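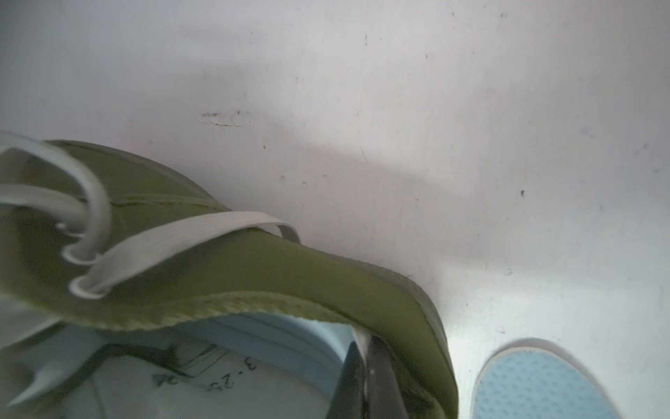

1/ Ice, and how I use it in my levels

Hello all. In my last thread I promised to write about slippery floors, so I am keeping the promise. I make levels in a side-scrolling level maker, mostly in the evenings after work, and my course name there is Ploltodport. Ice blocks were in the game from the first week and I did not touch them for a very long time.

2/ The reason is simple. As a player I hate ice. When I was a child I lost all my lives on the ice world of every game I had, and my older cousin had to finish it for me. So I thought, why should I do this to other people?

3/ Then a player called Drudik sent me a level with one single patch of ice in it. It was four blocks long, just before a wide jump. If you run on it without stopping you get across easily. If you hesitate, you slide into the pit. I played it many times and began to see ice in another way.

4/ What I learned from it: ice punishes the player who stops. Normal ground punishes the player who hurries. When you put the two beside each other, the player has to change his mind very quickly, and this is where the fun is.

5/ My first ice level was called Haque Glacier. It was bad. I covered the whole floor with ice, from start to flag, and put walking enemies on it. The clear rate was so low that I was ashamed. 900 attempts and 32 clears.

6/ I watched where people died. The game puts the small crosses on the screen, you know them. Nearly all the crosses were in the first part, on a staircase made of ice. I had tested that staircase so often that my hands knew it and I did not feel the difficulty any more.

7/ So, a rule I now follow: do not make stairs from ice. If you need to go up, use normal blocks and put the ice on the flat part at the top. The player climbs in safety and then has his problem.

8/ Another thing. Give the player a wall to slide into the first time. He will slide, he will hit the wall, nothing bad happens, and he has understood how long the slide is. After that you can take the wall away and put a pit there.

9/ A question I got from Jistach under the last thread: "Do you let enemies walk on ice?" Yes, but only one kind in one level. The shelled ones are my favourite. When you kick a shell on a long ice corridor you must run after it, and you are never fully sure if you can stop in time when it comes back.

10/ Coins on ice are more useful than people think. I place them in the shape of the jump I want. If the coins start two blocks before the edge, the player jumps two blocks before the edge. I had no arrows in the new version and people still found the way.

11/ The new version is called Haque Glacier Again (sorry, I am not good with names). I uploaded it in April. I cut the time limit because many players stood at the start waiting for a moving platform, and I moved this platform closer. It now has 181 clears, and some kind comments.

12/ One comment said the middle part is too easy. I agree with it a little. There is a mushroom in a box there, and a second mushroom quite soon after. I kept both - my wife plays these levels also, and she told me she would stop at once if I took them out.

13/ Things I have still not solved: ice with water below it. It looks beautiful but the player falls in and simply swims, so the danger is gone. I tried fish. I tried many fish. Then it became a fish level. If someone has a good example please send me the code.

14/ Also night-time ice. The special effect in the night theme changes how everything moves, and together with ice I could not control my own character. I deleted that one after 126 attempts of my own, without ever reaching the flag, so I could not have uploaded it anyway.

15/ Next time I want to write about doors, and why I think a locked door should be seen before the key is found. I have three half-finished levels for this and one of them is already too long.

Thank you for reading. Comments about the staircase are still welcome.

- Nimal Wanigasekara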